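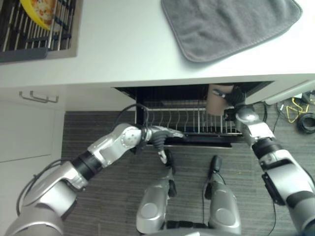 Tan cup in the right gripper, left one down at the front of the lower rack.

So, can a robot do the dishwasher yet? I get this question more than any other on the tips page (Gladys Sang has asked me twice since October!), and my answer is still "sort of, with your help." Cups are the friendly part. They're a simple shape, and a gripper can get its fingers right around the side. Plates and thin glasses are where I'd still want my own hands in there.

If you ever share a kitchen with one, these help, and they help kids and tired husbands too:

Pull the lower rack out before you start. Half out is a pain for everybody.

Keep the counter above nearly bare. A drying rack and a folded towel are plenty.

Leave gaps between the cups, wide enough for fingers of any kind.

Don't let cords lie where feet or wheels go.

I can empty a full load in 7 minutes with the radio on. Pankaj Joshi thinks a machine will beat me soon. Maybe! I'd happily lose that race, as long as it learns where the lids go.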